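Greltier site meeting, 03/12/2021
Speaker notes: floors and work surfaces
Speaker: Jericho Talavera

Slide 1. Scope
Finish selection for the workroom only. Corridor and stores are covered by Amarachi Afolabi in the next slot. Do not take questions on the stores.

Slide 2. Floor
Wood-grain laminate, warm honey brown. Area to be covered in the full program: 2,000 square feet. Laid to date: 1,091. Remainder scheduled for August.
Mention expansion gap at the walls. Mention that Norðdahl supplied the underlay and Rasex the boards; both lots are on the same delivery note (no. 158).
If asked about vinyl: priced, rejected on repair cost.

Slide 3. Work surface
Pale gray, smooth, flat. Low contrast with white items, good contrast with the floor. Read out the cleaning interval: every 12 days, damp cloth, no solvent.
Faint reflections under the room lighting are acceptable. Gloss finish was not considered.

Slide 4. Small hardware
Bolts and screws left on the surface are the main cause of scratches in the trial period. Silver on pale gray is easy to overlook at standing height. Proposal: one shallow tray per table, dark color, fixed position.
Pause here. Ask for objections to fixed trays.

Slide 5. Open points
Edge trim at the table. Threshold strip to corridor. Sample board to be returned to Griltero.
Hand over to Amarachi.

Leave last slide up during questions. 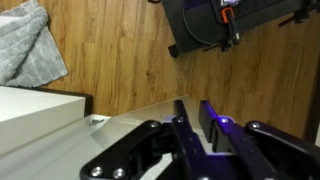 Slide 6. Gray work surface with white block and loose bolt or screw; laminate floor behind.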